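Flasus Cell Software - Frequently Asked Questions

Last updated 31 October 2018. Covers the planner, the perception node and the log tools. Hardware stuff is in the other FAQ, link at the top.

Installing

What do I need before I start?
A 64-bit Linux box, the Flasus runtime and a wired connection to the controller. Not wifi. People keep trying wifi.

Does it run on Windows?
The log viewer does. The planner doesn't and there's no plan to port it.

Installer stops at "checking licence"
Clock is wrong on your machine. Set it, run the installer again. If it still stops, delete the licence cache folder and paste the key in by hand, no trailing space.

Can I have two versions side by side?
Yes, but only one can own the controller. Start the second with the offline switch or it will grab the connection and the first one sulks.

Where did the config file go?
Moved in the last release. Used to be in the home folder, now sits with the project. Old file is still read if there's no new one, which has caught a few people out. Delete the old one once you've copied your settings over.

Control

What rate should the control loop run at?
Whatever the controller asks for. Don't set it by hand unless support told you to. The field is there for testing and should really be hidden.

Arm stutters at low speed
Nearly always the host being busy. Close the browser, stop the log viewer, try again. Still there? Turn on the timing trace and look for gaps. One long gap every so often is disk writes, move the logs to a different drive. Lots of short gaps is usually power saving, switch it off in the BIOS.

Controller says "watchdog expired"
The planner went quiet for too long. Clear the fault on the pendant, then reconnect from the software. In that order. Reconnecting first gives you a green light in the software and an arm that won't move.

Does the software stop replace the emergency stop?
No. The stop button in the window is a software pause and nothing more. Use the red one.

Can I run two arms from one planner?
Yes. Each needs its own controller entry and its own name. Give them proper names, "arm" and "arm_new" will bite you later. Both go in the same world file so the planner can keep them apart.

Hand closes before the arm gets there
Your hand command is on the wrong queue. Put both on the same queue, or add a wait-for-pose step in between.

Planning

Planner says "no path found" and I can see there's a path
Check these, roughly in this order:
- padding too big round the rails (default is generous)
- tool frame wrong way round
- a stale object left in the world from the last run
- joint limits copied from a different arm
The stale object is the usual one. Clear world, replan.

Why does it take a different route each time?
It's a sampling planner, it picks at random and tidies up after. Fix the seed if you want the same path twice. For production work save the path and replay it, don't replan.

How long should a plan take?
Under 900 ms for a normal pick. If you're well over that, your collision meshes are too fine. Use the simplify tool, or boxes. Boxes are fine for most things.

Do I have to model the conveyor?
Yes, as a solid, including the side rails. The Ostura import gives you a belt with no rails, so you have to add them yourself. Margin of a few cm on the near side is enough.

What about cables?
Not modelled. Planner knows nothing about them. Route them sensibly and put a keep-out zone where they hang.

Percepton

Which cameras are supported?
Anything with a driver on the Numisent list. Others might work, we don't test them. Depth is needed for picking, colour only is OK for sorting.

Camera calibration keeps failing
Board not flat, or too few poses. Tilt it more than feels reasonable. Don't take all your shots from the middle. Error should come out below 2 pixels, if it's above that do it again, don't carry on and hope.

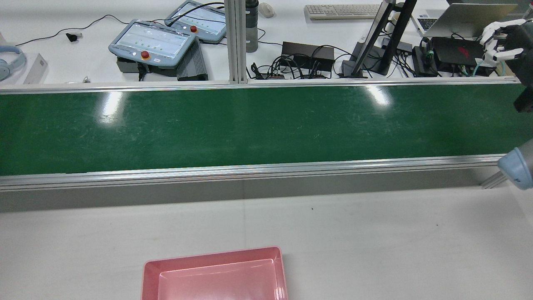 Why does the detector find parts where there aren't any?
Usually glare. A shiny surface under overhead lights gives bright patches, and the detector takes their edges for a part outline. Lower the exposure first, then turn on the background model and teach it with nothing on the belt. If one patch still triggers, mask it by hand in the region editor.

How often do I reteach the background?
Whenever the lights or the camera move. Also after cleaning the belt, old marks are part of the model and when they go it notices.

Tracking loses parts halfway along
Encoder scale. Measure it over a long run instead of a short one and type the new value in. If parts vanish in the same place every time it's the camera's field of view, not the tracker.

Can I use my own detector?
Yes, see the Raudsepp plugin page. It has to return a pose and a score. Time stamps must be the camera's, not yours, we get more than 187 messages a year about this one.

Logs and tools

Where are the logs?
Project folder, under runs. The last 6 are kept, older ones are deleted. Change it in settings if you've got the disk space.

Can I replay a run without the robot?
Yes, offline mode, open the run, press play. Camera images only replay if you ticked "keep images" before recording. It's off by default becuase they're huge.

What do I send with a bug report?
The run folder zipped, the software version, and one line on what you expected to happen. Screenshots of the error are less use than the log it came from.

When's the next release?
November. Encoder wizard and a fix for the queue names. Release notes go up the same day.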